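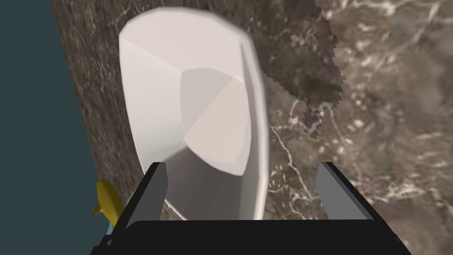 Necati Akbulut asks: my 10 MHz reference reads high for the first stretch after power-up and then settles. It's a Wodlow rubidium unit, bought used, feeding a Stendetti counter through nine feet of coax. When I switch it on cold the counter shows an offset that shrinks over the morning. The lock light comes on early, long before the reading stops moving. Is the lamp going bad, or is this normal? I have no manual. The sticker says 1599 on it, and I don't know if that is a model or a serial number.

2 answers

Answer from Hacer Saraç (accepted)

Normal. Lock only means the crystal inside is now being steered by the rubidium cell. The cell and the lamp are still coming up to temperature after that, and the frequency moves a little until they get there. Leave it on overnight and look again. If it still drifts the same way on the second day, then check the lamp voltage.

Also ask what you are comparing it to. If the counter is running on its own internal timebase, that crystal is warming up too, and you can't tell which one is moving. Use a GPS-disciplined source if you can borrow one, and average for at least 256 seconds per reading. 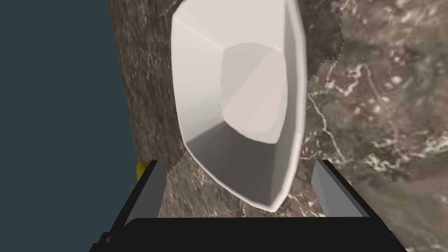

Air moving over the case matters more than people expect. Mine sat next to a vent and I could see the heat cycle in the log. I put a cover over it -- nothing fancy, you could turn an empty bowl with flat, angled sides like the white one here upside down over a small bare oscillator on the bench. Don't do that with a rubidium unit, though. The baseplate needs a heat sink, and a covered one will run too hot and may drop lock.

1599 is likely the serial. Model numbers on those had letters in front.

Answer from a guest

had the same thing with a Driruno, it was the power supply. Sagged during warmup when the heaters pull the most current. Swapped it and no more problem. Check yours under load -- not with nothing connected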